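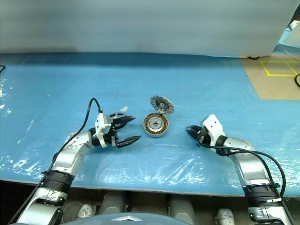
How close should you be allowed to stand to a robot while it's working? Far enough back that it can't reach you at full stretch, unless someone has done a proper risk assessment that says otherwise, written it down and signed it.

I had that drummed into me at Hestthorpe, where Roos Leemans looks after safety for the dismantling benches. I'd gone up to write about motors (small ones, the sort with a fat ring of copper windings inside) and how you teach a pair of arms to take them apart. I came home with a notebook full of rules instead, and I loved it!

The house rulebook runs to 242 clauses. Roos wrote most of it and can quote the lot, which makes lunch with her quite an experience. Clause 19 is her favourite: before anyone reaches on to the bench, the arms are stopped and the person reaching keeps the enable key in their own pocket. Your mate can't hold it for you. Neither can the hook by the door.

"People trust a thing that's standing still," she told me. "A paused arm and a switched-off arm look the same from where you are."

I hadn't thought of that, and I've been writing about machines for years. A paused arm may only be waiting for its next instruction. I must have leaned across dozens of them.

Then there's tape. I'd always taken yellow floor tape for decoration, more or less, but Roos gets quite fierce about it. If a line marks a boundary, it has to match the reach in the current assessment, and if the bench moves, the old line comes up the same day. Leave stale tape down and people learn to ignore all of it.

Cameron Galbraith, who runs the benches at Rurncombe, thinks she goes too far. He follows the same standards but keeps his own rules to 2 sides of paper, on the grounds that people will read 2 sides. We had a long phone call about it (he was eating toast) and I came off it half convinced. His new starters recite the whole sheet before they're given a key.

They do agree on gripper fingers. Pointed ones get assessed separately from the arm, every time they're changed, however slow the arm is set to go. Roos has that down as clause 2. Cameron has it at the top of his sheet, in capitals.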